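## Burger station layout – group 3 notes

Draft, Žydrūnas still has to fix the refs. Written up in January.

Question we picked: does where you put the ingredients change how fast one person can build a burger? Kęstutis wanted to do sandwiches but the Korkstead café only does burgers so. Burgers.

Setup – everything in clear plastic containers within arms reach, tray in the center with paper down. Buns left, lettuce and cheese at the back, patties and tomato on the right. Build order was fixed for all runs. Tomato goes straight on the bottom bun, then patty, cheese, lettuce, top.

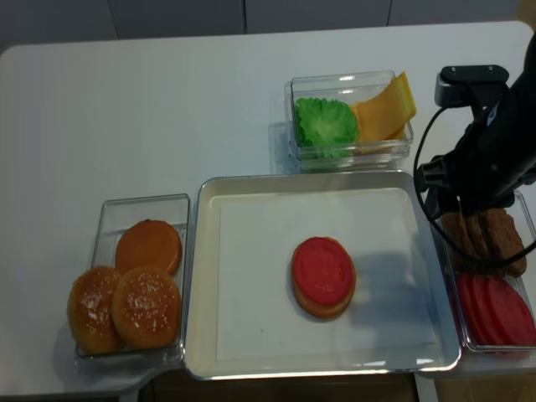 *Photo: Līga Mets / Korkstead project group*

Layout A, tomato just on. Patties and tomato share a container, so two steps in a row come from the same side. Layout B had the tomato at the back with the cheese and the reach felt worse, Vilmos kept crossing his arms over.

Problems:

- sesame and plain buns got mixed, should of used one kind
- cheese slices stick together, slows every run
- paper slides when you pull the tray

Budget was 2,000, we spent 823, mostly patties. Kļaviņa lent the containers.

Still to do – timing table, Tõnu has the sheet. Layout C if theres time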